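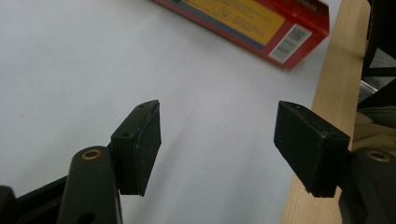

Jocelyn Gagnon

Filed under: Datasets / Television / Local & Regional

grimero-episodes

README, last updated December 2014

This is my episode list for Grimero's Late Picture, the monster movie show that ran after the news on channel 4 in Dultham when I was a kid. If you grew up in range of the transmitter you already know the one: rubber bat, bad organ music, a man in gray face paint reading viewer mail in between reels of whatever the station could get cheap. If you didn't, hello anyway! The files are small and you may find some use for them.

There are 125 episodes in the list. I'm pretty sure more than that went out, but 125 is what I can back up with a tape, a newspaper listing or a station log, and I don't add an episode on memory alone, mine or anybody else's. (I have a very clear memory of an all-giant-crab night. No trace of it anywhere. It stays out until somebody finds me a listing.)

What's in the folder

episodes.csv is the main one, with one row per broadcast. people.csv has everybody who got a credit or was named on air, and credits.csv ties the two together. Then there's notes.txt, which is long and rambling and where I argue with myself over dates. Read that one before you write to tell me an air date is wrong, please, there's a fair chance I've already had the fight.

Columns in episodes.csv

ep_id: my own number. It's in order of air date as I understood it when I started, so it isn't perfectly in order anymore. I'm not renumbering, a couple of people have already linked to the old ones.

air_date: year, month, day. If I only know the month, the day is left blank.

film_title: the title as it was announced on the show, which was very often not the title on the poster. The usual title goes in film_title_alt.

host: nearly always Grimero. On the nights he was out sick or on vacation, his "cousin" Mocanu filled in, in the same cape with a different accent. Those are listed under Mocanu. I know there's a camp that says it's the same man having a laugh. I've watched the tapes side by side more times than I'd like to admit and I don't buy it – the hands are wrong – but I've kept the character name in the column so you can make up your own mind.

mail_segment: yes, no or blank. Blank means I haven't seen it.

source: T for tape, N for newspaper, L for station log. Can be more than one letter.

confidence: 0 to 100. I know, I know. It's my gut feeling with a number on it. A row with a complete tape and a matching listing gets 100, and after that it slides. Please don't average this column and put it in a chart.

How it got put together

I started with a box of my aunt's tapes. She recorded the movies and always tried to pause out the host bits, thank goodness she was slow with the remote. After that I spent most of June at the Dultham library going through the TV pages on microfilm, and I typed them up by hand at night. The logs came last. They're patchy, and whoever kept them wrote the 7s like 1s, so if two dates look like they're six days apart for no good reason, that's probably what happened.

Credits exist for 80 of the episodes. The closing crawl ran at a silly speed on a good night and was dropped altogether when the movie ran over. I copied names exactly as spelled on screen, so the same floor director turns up in three spellings. They share one person_id in people.csv wherever I was comfortable saying it's the same person, and where I wasn't comfortable they don't.

A word about Clerkumik

Clerkumik is the fan newsletter that ran alongside the show, and a lot of what's floating around online comes straight out of its episode guide. It's a lovely thing and I have a stack of them. It's also full of jokes that got copied down as facts. The "lost Christmas musical" was a gag on the back page! I haven't used the guide as a source for any row. Where it disagrees with mine I've put a line in notes.txt.

Things that are wrong or missing

The first season is thin, mostly newspaper rows. Listings changed late and the paper didn't always catch it, so some of those movies may never have run on the night given. Repeats are a mess too. I count a repeat as its own row if it had a new mail segment and otherwise I leave it out, and I've probably been uneven about that.

There's no video here and I can't send you any. I don't own the show and neither do you, so please stop asking, even nicely.

Using it

Take the tables and do what you want with them. A mention would be nice. If you fix something, tell me which row and what you're going on: a scan of a listing is great, a photo of a tape label is fine, "my brother remembers it" goes in notes.txt with your brother's name on it.

Still on my list: finish the organ music cues, sort out the spring gap in season three, and split the guest column, which currently has a wrestler, a dentist and a live goose all in one cell.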